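Ticket 300: right arm lags behind leader during lanyard sorting demos
Site: Curnlow
Opened: 30 Jan 2022
Status: open, waiting on part

Task is teleoperated. The operator moves the two leader arms, the followers coil a lanyard and put it in a cell of the green tray. Left arm keeps up. Right arm trails the leader by a visible amount and the gripper closes late, so the strap slips before it can be folded.

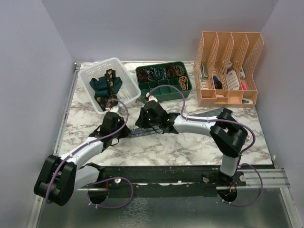

Kamrul Liyanage
Teleoperation technician, Hillus

Restarted both followers and re-zeroed the joints. No change. Swapped the leader arms over and the lag stayed with the right follower, so I have ruled out the leader side. Log shows 41 dropped packets on the right bus in one demo and 2 on the left.

Moved the right bus to the spare adapter. Dropped packets went down to 36. Still too many to record with. The Wenby script marks the demo as bad and discards it.

Nimal Bepari has the same adapter on his bench and gets a clean log. I suspect the cable run between the elbow and the wrist. Replacement requested from stores.
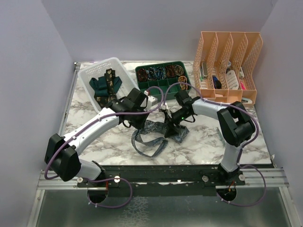
Can we keep recording with the left arm only while we wait?

Leave it for now. The policy is trained on both arms, and one-handed demos would need their own task name. Use the time to practise the fold at low speed with recording off.

Next step: fit new cable, repeat the packet test, then record one full demo before closing.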